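Repainting interior walls without sanding - how much prep is enough?
Saltstead Home Forum > Paint and Finishes
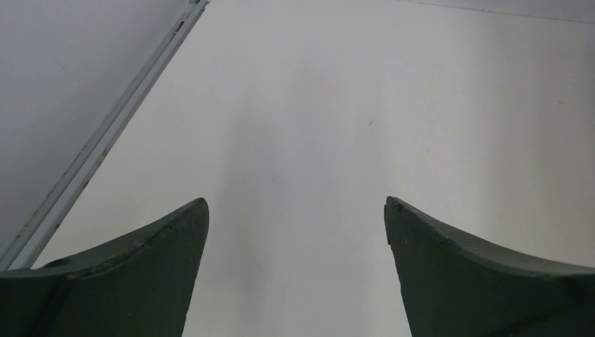 Pale surface, close up.

marlpit_17
2021-10-14
We bought a house in April and want to repaint the hall and two bedrooms before winter. The walls have old eggshell paint on them, off-white, no peeling. The man at the Adamczyk paint counter told me to wash them and go straight on with two coats. My father-in-law says I have to sand everything first or it will come off in sheets. Quotes for having it done came in at $2,000, so I'm doing it myself. Which one is right?

gullyfoot
Wash, rinse, let dry overnight, paint. I have done every room in this house that way and nothing has come off. Eggshell has enough tooth for latex.

oldplaster
Disagree. Eggshell from the last owner could be anything. If it is oil based, latex will scratch off with a fingernail. Test it first. Rub a spot with a rag and denatured alcohol. If color comes off on the rag it's latex. If nothing happens, it's probably oil and you need to scuff it and prime.

gullyfoot
Sure, test it. But almost nobody has put oil on bedroom walls for a long time. Trim, yes.

oldplaster
My last house had it on the kitchen and hall walls. 15 minutes with a rag is cheap.

tessel_b
I'd sand the patches and nothing else. 120 grit on a pole sander over any filler, then spot prime or you will see every patch when the light is low - they show up as dull spots. I skipped that once and had to do the whole wall again.

marlpit_17
Did the alcohol test. Color came off in the hall and the small bedroom. Nothing on the rag in the big one.

oldplaster
Then prime the big one. Scuff it first.

gullyfoot
OK, I'll give you the big bedroom. I still wouldn't touch the other two with sandpaper.

marlpit_17
Is the Neketti bonding primer any good? It's the only one they stock here.

tessel_b
Used it on a bathroom. Thick, smells for a day, holds fine. Stir it more than you think you need to.

marlpit_17
Thanks. Starting with the small bedroom and I'll pick up the primer on my next trip.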